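Kasbridge opens table-setting program at Nanside site

Tuesday, June 15, 2021

Kasbridge has begun recording demonstrations of table setting at its Nanside site, the company said today. The recordings will be used to train Floltemik, its control software for two-armed robots.

Operators guide both arms through a whole task from start to finish. Joint positions and gripper commands are saved along with video from a fixed camera. Each session covers 13 tasks, among them laying a cloth, placing a plate and moving a cup to its spot. Cups, plates and cloths are swapped between sessions so that the software does not learn a single set of objects.

The site has 10 workstations, all built to the same plan - a white tabletop with pale walls on three sides and an arm mounted at each front corner. Operators work in 4-hour shifts and mark each attempt as complete, partial or failed. Failed attempts are kept in a separate set and are used to teach the software when to stop and try again.

Boychuk, which supplies the arm mounts and cabling, will service the stations through the end of the program. Kasbridge expects to finish the first round of recording in August, with more than 44 hours of usable material.

Soft goods are the slowest part of the work. A cloth rarely lands the same way twice, and operators are told to leave small wrinkles and uneven layers as they are.

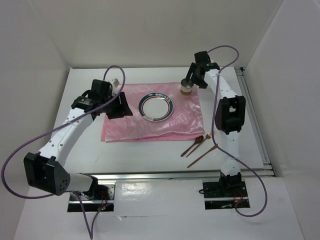 Boychuk said in a separate statement that cable wear would decide how long the stations can run between service visits, and that it had asked for a log of arm hours from every shift. Kasbridge has agreed to share the log.

A sample of the recordings will be offered to research groups on request after the first round closes. Requests go through the Kasbridge press office.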